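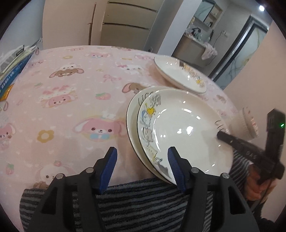
Good practice for hand-held gripper work with household crockery. A thread from the Marsden working group, which looks after the handling guidance used by operators recording table tasks in the home.

The revised Guidance Note 3001 was issued on 9 May 2022 and replaces the October draft. It applies to all operators, including those working in their own homes. The main points are set out in the posts that follow.

Plates and shallow dishes should be held at the rim, with a ridged pad on each face. Where two plates are held together on edge, both rims must sit between the pads before the lift begins. An operator who is unsure of the grip should set the plates down and start again.

The second gripper should approach from the side and stay clear of the first until the load is steady. Elsie Staniforth, who edited this section, asks us to stress the word "steady". Moving in early was the fault most often reported to us under the draft.

Tablecloths are permitted, printed or plain. The earlier wording asked for a bare surface, and we received many objections to it. The cloth must lie flat under the working area and must not be pulled by the load. Books, packets and boxes may remain on the table if they are kept to one side.

Bowls are dealt with separately in section 4. A bowl tilted on its side should be pinched at the rim by one gripper, with one pad inside and one outside. A fingertip of the other gripper may rest against the inner surface. It should not press. 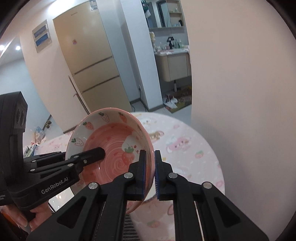 Issue 2, page 5

Operators should keep both hands on the handles for as long as a piece is off the table. If a piece slips, let it go – do not reach under it. Chipped or cracked pieces are to be withdrawn and entered on the breakage sheet.

Pads should be checked before each session. Replace any pad whose ridges are worn smooth. Screws on the finger arms should be checked at the same time and tightened by hand only.

Doors to adjoining rooms may be left open. Operators should tell other members of the household when recording is due to start, and should put away letters or other papers that show a name or address.

Onato and Rollico have adopted the note in full. Dolov has adopted it apart from section 4, on which discussions continue.

Comments on the wording should be sent to Graham Bramwell, quoting the section and the line. Comments on the October draft will no longer be considered.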